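The Case for Keeping the Open-Plan Floor Clear
Beca Dafis
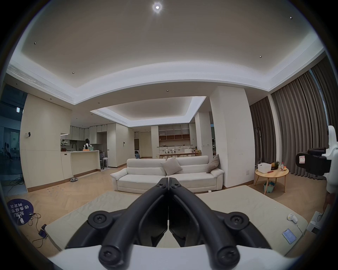 Most writing on open-plan rooms concerns the ceiling: downlights, coves, vent slots. Clients of the Notetti showroom spend an hour on lighting levels and leave the floor to chance. I think the order is wrong. In a room without internal walls, the floor does the work that walls used to do, and it fails first when things are left on it.

Cables are the main problem. A coil of black cable on a wooden floor takes up more space than its footprint suggests, because people step wide of it. Herringbone makes matters worse. The pattern draws the eye along the boards, and any loose line crossing it reads as clutter. Two small devices with their leads tangled together will spoil a larger area than an armchair.

My rule is that a cable which stays down for more than 14 days should be given a fixed route along the wall. A cable used less often goes in a drawer. Shalini Pathak, who reviewed a draft of this piece, considers the limit arbitrary. It is. A limit of 7 days would work as well, provided someone applies it.

Mats are a different matter. A large plain mat in light beige marks out a zone where objects may sit for a while: a phone, a charger, whatever is in use. The wrinkled edge is a minor fault and can be pressed out by hand. I would still choose a thin mat over a thick rug, which hides small items and is slow to clean.

Slippers belong by the kitchen counter, in pairs, toes to the base. I accept no argument on this point.

The usual objection is that a home should look used. I agree, and a clear floor gets used more than a crowded one. The Tellitz cabinet I bought in April cost less than one of the ceiling fittings and has held every spare lead in the apartment from the first evening.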